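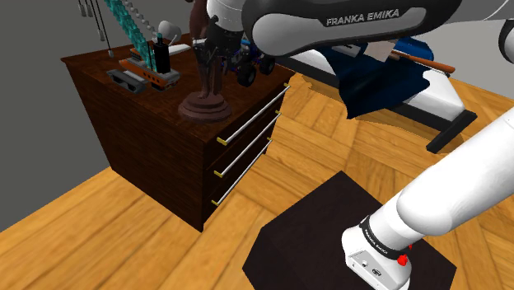
Page last updated: March 10, 2026

About Trovton

We spend our days on a question people ask us at every family dinner: can a robot do the chores yet? Some of them, some of the time, and in a room it already knows. We think that's a wonderful place for the field to be, and we'd love to tell you how we got involved and what we do all day.

Trovton is a small testing company in Prikosus. We don't build robots and we don't sell them. We build chores. A chore, the way we use the word, is a room with furniture and belongings in it, a job that needs doing, and a clear way of telling when the job is done. Research groups and manufacturers bring us their control software and we find out which of our chores it can handle. Then we write it all up in words that a person who has never touched a robot could follow (we try it on our relatives first).

How we started

Rezaul Barua founded Trovton after a long stretch as a maintenance planner at Ghoneim, a maker of kitchen fittings with a shop floor across the river. Ghoneim had put in its first automatic packing cell, and Rezaul had the job of keeping it fed. The cell was fast and tireless and he was very fond of it. It also stopped dead whenever a carton arrived with one flap folded the wrong way, and somebody had to walk over and fix the flap.

He started a notebook of every stop: flaps, tape ends, a part lying on its side, a glove left on the belt. By the time he left, the notebook had 252 entries, and hardly any of them were about the machine breaking. They were about the world being a little untidy. He took the notebook home, looked at the top of his own bedroom dresser, and saw the same problem with a lot more stuff on it.

That notebook is the great-grandparent of everything we do here. A photocopy lives in our kitchen, and new staff are handed it along with the door code.

The dresser

The room at the top of this page is the one we're fondest of. It's a simulated room, and the job in it is to tidy a dresser. The arm is a Franka Emika, by its lettering, set up by a dark chest of drawers on a parquet floor, with its gripper hanging close to the head of a statue.

Look at what's sharing that surface. There's a statue on a round stepped base, a toy vehicle with wheels, a stapler-shaped thing near the corner, and something tall and teal that could pass for a toy crane. Anyone who has ever lived with a child will recognize the mood! A person clears a dresser like that while thinking about lunch. For a machine, each item is its own small puzzle. Where do you hold a figure with one part reaching up into the air? If you come in from above, what do your fingers brush on the way down? How hard can you squeeze a toy before you've moved three other toys?

Then come the drawers, with their long bar handles. A bar is about the friendliest handle a gripper could ask for, and opening a drawer is still a fine test, because the arm has to pull along a straight line while staying clear of whatever sits on top. We use the dresser as a first chore for nearly everyone who comes to us. It starts arguments, good ones, and those arguments usually shape the rest of the project.

Why we work in simulation first

Breaking a simulated statue costs nothing. We can put it back, turn it a quarter of the way round, and go again. We can change the light, swap the floor, or add objects until the dresser is holding up to 20 of them. Last year we ran 1674 attempts on the dresser chore alone, and no one had to sweep up.

Simulation has its limits and we talk about them with every customer. Cloth is hard. So are cords, bead strings, plastic bags and anything that bends. Friction is hard too, and a drawer in a computer doesn't swell in wet weather the way the one in your hallway does. Software that does beautifully in our simulated rooms moves on to our real ones, where it very often gets humbled by a sock. We keep both sets of results side by side in every report, and we never let the first stand in for the second.

Tivton, our chore list

Tivton is the name we gave our shared list of chores. It currently holds 16, half from the home and half from the shop floor. On the home side you'll find tidying the dresser, loading a dish rack, folding a hand towel, emptying a grocery bag and wiping a table that has things on it. On the shop-floor side there's sorting mixed fasteners, clearing a workbench, restocking a parts shelf and, of course, fixing the carton flap.

Each one comes with a plain description, the starting layouts, and the rules for calling it finished. Anybody can read the list. We ask only that people who publish a result also publish how many tries it took, and which layouts went badly.

We revise Tivton every June. Chores get harder, and now and then one gets retired when it has stopped teaching us anything. Retiring a chore is a happy occasion here and there is cake.

So, can they do it yet?

Here's where we stand today, from our own testing.

Picking up one solid object from a clear surface: yes, and it's a pleasure to watch. Opening a drawer with a good handle: usually. Clearing a crowded dresser into the right drawers, with nothing knocked over: sometimes, and slowly. Folding laundry from a heap: we've seen it done, and we've also seen a shirt get carried round a room for a very long time. Doing all of those in a strange house, one after another, with the dog walking through: not in our tests.

On the shop floor things look better, mostly thanks to people. A good line lead can set a bench up so that parts arrive the same way each time, and a machine can do great work with that kind of help. Homes don't have a line lead. We'd like to see more machines that cope without one, and each season brings a few that surprise us. The software we tested this winter handled the carton flap on its first afternoon, and Rezaul went quiet for a bit and then phoned his old shift partner at Ghoneim.

Who works here

We're a mix of roboticists, furniture modelers, a former hotel housekeeper and a couple of people who came over from factory work. Our housekeeping colleague writes the finish rules for all the home chores and is stricter than any engineer in the building. If a towel is folded so that the edges don't meet, it isn't folded.

We're always glad to hear from people who do this work by hand, in houses or hotels or plants. You know where the trouble is. Tell us about the job that looks easy and isn't, what goes wrong with it, and how you can tell when it's been done properly. The carton flap came to us that way, and so did the grocery bag.

Visiting

Our test rooms in Prikosus are open to school groups and trade visitors by arrangement. You can try any of the chores yourself using the same gripper controls our engineers use, and we warn you that the hand towel takes most people longer than they expect. Write to us through the contact page and say which chores you'd like to see running.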